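Skurklow Opens Room Care Course for Guesthouse Staff

April 24, 2024 - Skurklow, the hospitality training firm, will open its room care course to independent guesthouses in May. The course lasts seven days and has 75 places.

Trainees start with the floor. Bottles and paper cups are picked up before any bed is touched.

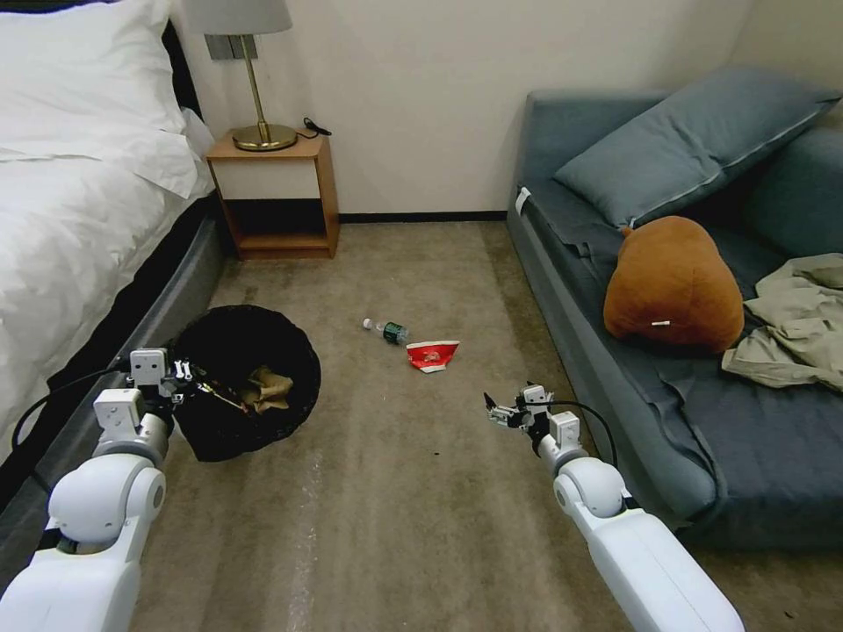

Wastebaskets come next, then the nightstand and lamp. Clothes and toys left on a sofa are set aside for the guest - never thrown out.

"Most complaints we get are about small things left on the carpet," said Yeison Escobar, head of training.

The fee is $151 per person. Bookings are open at the Skurklow office.

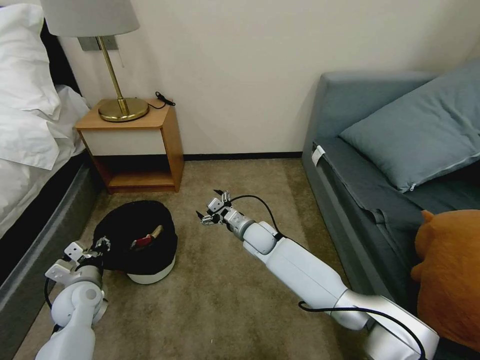 A bedside corner with nightstand, lamp and black bag.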